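Last updated: December

Mahlet Wubshet had sat through 11 open days before Tidia's, and she wasn't expecting much. "A living room is a nice change from a lab bench," she said. "I still want to know who tidied it first."
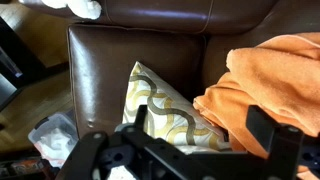 Can you buy one? Not yet, and Tidia won't give a date or a price.

Her host, Andor Bakos, was cheerful – and vague. "We're learning soft things," he told her.
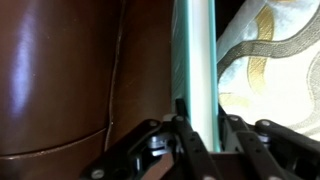 Gripper at close quarters, Tidia open day

She asked twice about failures and got no figure.

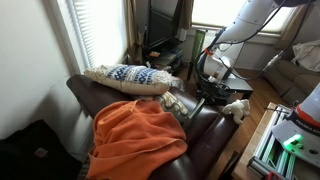

Wubshet doubts the home market. "My aunt has stairs and a cat," she said. An arm beside a leather armchair, with an orange towel over it, didn't change her mind.

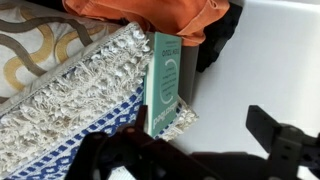 Book, cushion and gripper

Contact Tidia | Back to top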